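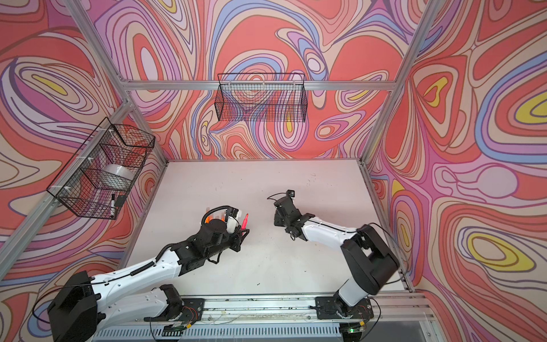
Bolholm Soil & Water Group, Field Methods

Short thread on reading a tipping-bucket rain gauge. 1/5

Each tip is 0.2 mm. Logger at the Sarka site recorded 345 tips in July, so 69 mm. Multiply first, then apply the calibration factor. 2/5

Check the level before you check anything else. Mahlet Tsegaye found the Sarka base leaning 2 degrees and we flagged the whole month. 3/5 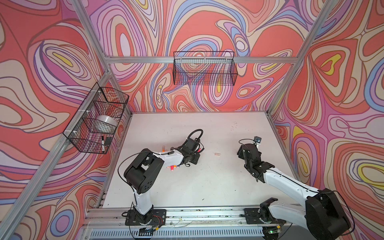 Calibrate with a slow drip. Fast pours undercount, as water is lost while the bucket moves. We run it for 20 minutes, three times, and keep the median. 4/5

Leaves in the funnel show up as a long, flat tail after a storm. Don't delete those tips. Mark them and compare with the manual gauge, read in millimetres at 10 each morning. 5/5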